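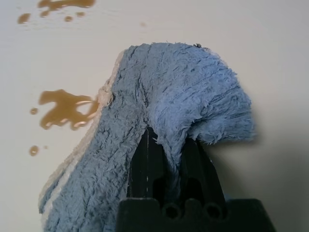

Fluffy towels start in the wash, and most of us use far too much detergent! I cut mine down to one level tablespoon last November and I'm never going back. Leftover soap dries in the loops and makes them stiff. Pile as shaggy as on this light blue terry, with all those short frayed loops standing up, has loads of places for soap to hide, so give it an extra rinse. Then snap each towel hard a couple of times before it goes in the dryer - my favorite part of laundry day.

Skip fabric softener completely. Half a cup of white vinegar in the rinse does the job, and the smell is gone by the time the load is dry. Never pour it in with bleach, though. My old Pandar washer has a 37-minute warm cycle that I love for bath towels, and I keep each load to 6 so they have room to move.
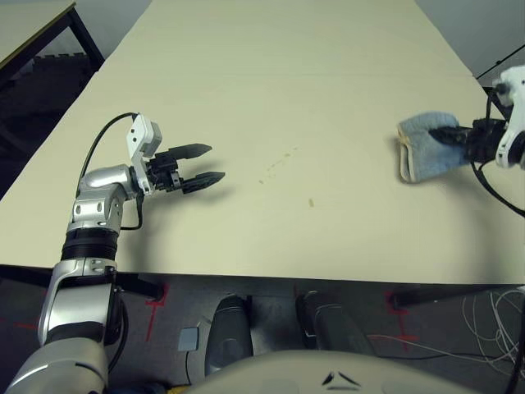
Magdolna Kiss wrote in to say that she skips the vinegar and runs one hot wash with half a cup of baking soda instead, and her Sedgwick bath sheets came out softer than they had been in years. I tried it on my gym towels and wow, what a difference!

Thin, scratchy towels that are past saving still make terrific cleaning cloths. Cut them in quarters, zigzag the edges if you have a machine (or just let them fray), and fold them into a shoebox under the sink.
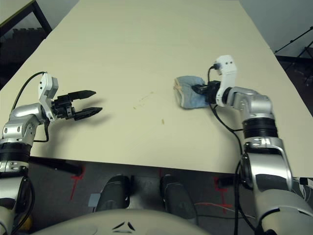

A big, flat table makes folding day easier.

Next up: getting candle wax out of a tablecloth.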